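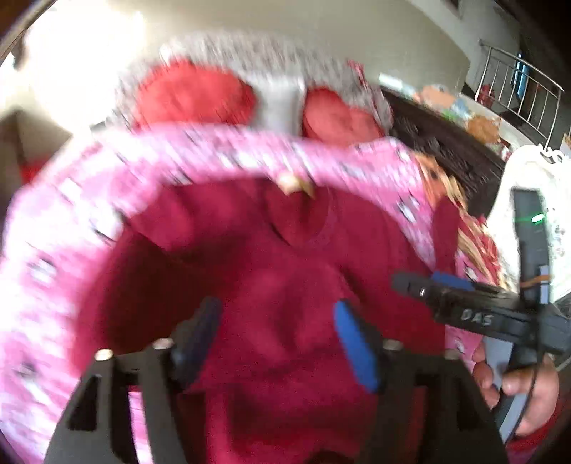
## Preparing bedding and food for an outreach run

Notes for people who pack donations at home before a distribution. Last revised 4 September 2021. The Prerkton group accepts goods prepared this way without repacking them.

### Washing donated blankets

Sort by fiber first. Cotton and cotton blends go in hot water. Fleece and other polyester go in warm, with no fabric softener, which coats the fibers and makes them hold less air. Wool goes in cold on the gentlest cycle the machine has, or gets set aside for someone who will hand wash it.

Fill the drum no more than two thirds. A queen-size fleece takes up most of a home washer, so run it alone. If the detergent smell is strong after the spin, add a second rinse. Many people who sleep in tents have no way to air a blanket out.

Tumble fleece on low. Check the thickest hem by pinching it between two fingers for a few seconds. A cool hem is still damp, and a damp blanket sealed in a bag will smell within a day or two.

### Pillows

- Accept polyester fill only. Down clumps when it gets wet and takes days to dry outdoors.
- Wash two at a time to keep the drum balanced.
- Dry on low with two clean tennis balls. Stop halfway and turn each pillow end for end.
- Discard any pillow that stays folded when you fold it in half and let go.

### Rolling and bagging

Fold the blanket lengthwise in thirds, then roll from one short end with a knee on the roll to push the air out. Tie it with cotton cord in two places. Use a square knot, pulled snug; people will be undoing it in the cold.

Use contractor bags 3 mil thick or heavier. Kitchen bags split at the seam. Put the roll in, press the bag flat around it, twist the neck, fold the twist over and tie it. Write the contents on masking tape in permanent marker: type, size, month washed. Put the tape on the side of the bag, where it can be read in a stack.

Tavion Pettigrew loads the van and asks that no bag weigh more than 19 pounds. Weigh yourself on a bathroom scale with the bag and without it, and subtract.

### Hot food

Hold hot food at 140°F or above until it is served. Preheat an insulated chest with boiling water for 20 minutes, drain it, dry it, and load it at once. Fill gaps with rolled towels. Check the center of the top pan with a probe thermometer when you load and again on arrival, and write both readings on the lid.

Pizza loses heat quickly. Leave the boxes closed and stack no more than 5 to a carrier. Condensation softens the bottom box first, so lay a sheet of corrugated cardboard under it.

Chili and stew travel better. Leave two inches of headspace in the pot and run a band of plastic wrap around the lid.

### Drop-off

Bring bags to the side door at 3412 Nakamura Street. Food goes in through the front. Ezekiel Dunleavy keeps the sheet for both. Pillows are not accepted after the second week of November, when the shelf space goes to coats.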